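Drawer pulls sit tight but the faint stamp on the front is driving me nuts. Refinish or leave it?

Asked by Feven Chala in Kitchens & Cabinets
July 2018
Viewed 353 times
3 answers

Hi all, first time posting over here, I usually just lurk in the gardening section. We moved into a place in Matdale last fall and the kitchen came with these light wood drawers with a stripy front. I'm pretty sure the stripy part is bamboo, or something made to look like it, but I don't know enough to say. My husband thinks the whole kitchen came from Skalarier, because we found one of their folded-up instruction sheets under the sink, but that could have been for the shelf in the hallway for all we know.

I've been going drawer by drawer, emptying them, wiping them down and putting in new liner. I took this one out completely and laid it on the counter so I could get at the corners, and that's when I noticed a few things I'd never seen while it was in the cabinet.
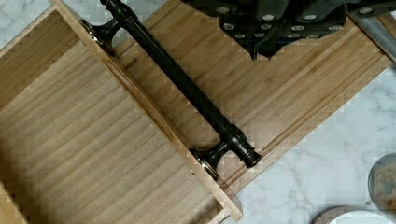
The drawer on the counter. The dark pull is on the front.

First, there's some tiny printing on the wood right by one end of the handle. It's so faint I can't make out a single word, even with my reading glasses and a flashlight. Second, there's a reddish-brown streak along the top of the side wall. Glue? Just the grain? And third, the side wall is more of a honey color and kind of shiny, but the big flat panel inside is paler and a little gray. Is that from age, or are they two different woods?

What I really want to know is whether I can sand the front lightly to get rid of the printing and then put some kind of clear coat on. I have a quote of $2,285 from a guy to redo all the fronts in the kitchen and that's just not happening this year! I do want to keep the pulls. I love those little ringed ends, they remind me of my grandmother's curtain rods.

Thanks in advance, and sorry this got so long.

Answer by Idalina Simões
Marked as helpful by the asker

Hi Feven! Please don't go at it with sandpaper yet. If that front is a veneer (a thin layer over something else) you can go right through it before you know what happened, and then you've got a patch that you'll see every single time you reach for a spoon. I did exactly that to a nightstand and it lives in the garage now.

Check the top edge of the front first, where you can see the thickness of the board. If the stripes carry on over the edge and down through it, you probably have solid strips glued together and a little sanding is OK. If the stripes stop and you see a different material, leave the sandpaper in the drawer (ha).

For the printing I'd start gentle. Damp cloth with a drop of dish soap, wipe, dry it right away. If it doesn't budge, put a bit of rubbing alcohol on a cotton swab and try it on the back of the front panel somewhere first, because alcohol can turn some finishes cloudy or sticky. If the spot still looks fine the next morning, try it on the printing. Rub along the grain and keep looking at the swab. Once it starts picking up color you're getting ink, but you could also be getting finish, so stop and look.

If it's under the clear coat then nothing you wipe on is going to move it, and personally I would just live with it. You said yourself you hadn't noticed it till you had the drawer out.

The streak I can't tell from a photo. Scratch it very lightly with a fingernail. Dried glue usually feels like a little ridge, and grain doesn't feel like anything.

As for the colors, lots of drawers use one wood for the sides and something cheaper for the big panels. Mine are like that too, and they were like that brand new.

One more thing, take the pull off before you put any coating on. Two screws from the inside, normally. Put them in a cup!! And skip the metal polish on the dark finish, a soft dry cloth is plenty.

Answer by Sylvain Boyer

Paint them. We did ours in white and it looks great.

Answer by Rania Saab

Agree with Idalina on pretty much everything. I'd only add that if you do end up putting a clear coat on one front, it may come out a shade different from its neighbors, so plan on doing the whole bank of drawers or none of them. I used a water-based satin on mine, two thin coats, with a really light rub with a fine pad in between. The oil-based one I tried on a scrap went noticeably yellow.

Also, before you slide it back in, vacuum the runners inside the cabinet. Mine had years of crumbs and one birthday candle in there.

Comment from Feven Chala

Thank you!! Checked the edge and the stripes go all the way through, so yay. The fingernail test on the streak was smooth, so I'm calling it grain. Soap did nothing to the printing. Going to try the alcohol on the back tonight. Sylvain, my husband says he's with you, but he's not the one who'd be painting.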